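2019-09-27, bench notes, utensil stand task

Second day on the stand. Yesterday I wrote that it would be quick. I have left that line in the notebook as a warning to others.

The task as it reads on the Etuma sheet: take a kitchen tool with either gripper, hang it on a free hook, let go, hands back to the sides of the board. Hajji (the training code, for anyone reading this from the other building) wants both hands in view at the start and at the end, even if one of them does no work at all. My right hand has become a very well paid spectator.

Target is 900 takes for the whole set. We have 650 that Rania is willing to call takes. There were more, but she watched them.

Notes from this morning, before I forget:

- Spatula goes first in every round. It's the easiest to grip and it gets my hand in for the day. The ladle is still a brute.
- Grip low on the handle and the hanging end has to clear the hook with the whole arm turned out. Grip high and the fingers foul the hub. There is a happy place in between and I find it on every other go, if that.
- Hook choice: the sheet says "any free hook". Left to myself I use the nearest one, always, like a man parking at the supermarket. Ravindran plotted where the tools ended up and it was nearly all one side of the wheel. From now on we draw the hook from a cup before each take.
- Don't lean on the board. It slides, the stand slides with it, and the model learns that utensil stands wander off.

Setup and views, head first and then the grippers:
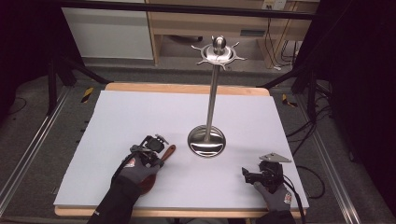
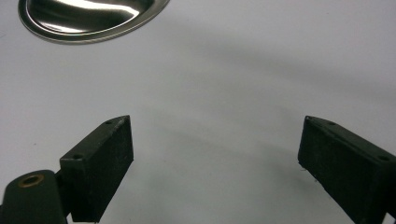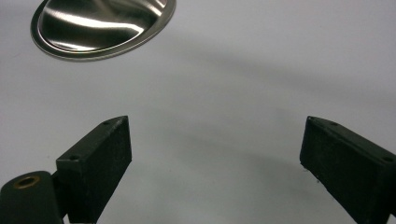 Ravindran's complaint for the day is glare. Polished steel on a white board is a lovely thing to look at and a rotten thing to track against. The tracker picks a bright spot in the metal, decides it's a fixed point in the room, and follows it as the hand moves. On the plots the hand then drifts gracefully through the table top. He has tried masking the shiny bits by brightness, which also masked most of the board. Next he'll try masking by shape, from the known size of the base. I offered to paint the stand matt grey. Rania said no, people's kitchens aren't painted matt grey, and if the model can't cope with a shiny stand we had better find out now and not in somebody's kitchen. I hate it when she's right before lunch.

Timing. Breltico stamps each stream with its own clock and then lines them up on a tap: close both grippers twice at the start of every take. I forget the tap. I forgot it on a whole run before the break, so those takes have to be lined up by hand, which is a polite way of saying Ravindran will do it and I'll be buying the tea. There is now a note on the wall reading TAP, in Rania's writing, underlined harder than I think was called for.

On failures: I've been binning drops, and I was wrong to. The agreed rule from today is

1. Tool falls on the board and can be picked up again: carry on, keep the take, mark it "recovered".
2. Tool falls on the floor: stop, mark it "lost", keep the file anyway.
3. Stand goes over: stop, swear, mark it "lost". Swearing is not recorded, there's no sound on any of the streams. I did check.

We'd like 100 recovered takes in the final set. At my current rate of dropping things this shouldn't need any acting.

Also agreed: vary the start. I've been laying the tool down at the same angle every time out of pure tidiness. Turn it, flip it, put it close to the base, put it out by the corner. The Drurkus set from January looked wonderful in training and then fell to bits as soon as somebody moved the cup by a hand's width. I collected a good part of that set, so I say this with feeling.

Gloves: the left one is rubbing at the thumb after a long session. Swap hands on the tool after each batch, both for the thumb and because the right gripper is badly short of grasps. That should get my spectator off the bench at least.

Left for Monday:

- cup with hook numbers (Rania has the cup, I'm to write the numbers)
- hand alignment of the untapped run
- 2 test takes with the lamp on the far side turned down, same tool, same hook, to see whether the glare trouble moves with it
- ladle. I'd sooner do it first thing, with coffee in me, and get it over with.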